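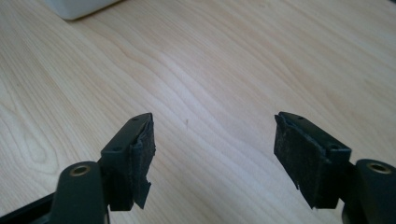 Right, I promised a few of you I'd write up how I look after the table, so settle in, this may run to a few posts. It's a pale top with a lot of grain in it – long wavy lines and a lovely swirl over on the left that I always end up tracing with a finger when I'm on the phone.

I bought it from a man called Konrad Sutter in Brulleck, who had kept it in his hallway for years under a pile of post. He threw in half a tin of Dastel wax and a good deal of advice, and I have followed nearly all of it!

Day to day I do very little. A cloth wrung out until it's barely damp, wiped along the grain, then a dry tea towel straight after. I used to go round in circles like my mum did and it left smears you could see every time the sun came in.

Crumbs and little specks I pick up with a fingertip first (wiping just drags them about). If a mark stays put after that, I try a drop of washing-up liquid on the cloth, wait, and have another go the next morning before I get cross with it.

Waxing is twice a year for me, once in June and once before Christmas. Thin coat, leave it 18 minutes or so says the tin, though I put the kettle on and come back when I've finished my tea. Then buff, and buff some more – your arm will know about it.

Several of you asked about mats. I've got cork ones from the shop in Cosgrove and they're fine, a bit dull. Hot pans still go on the hob, never on the table, and my brother has been told this more than once.

Lelik asked whether I'd ever stain it darker to match the chairs. I did think about it for a whole winter, and no, I'd miss that swirl far too much. The chairs can be painted instead, if I ever get round to buying the paint.

Last updated: 26 April 2020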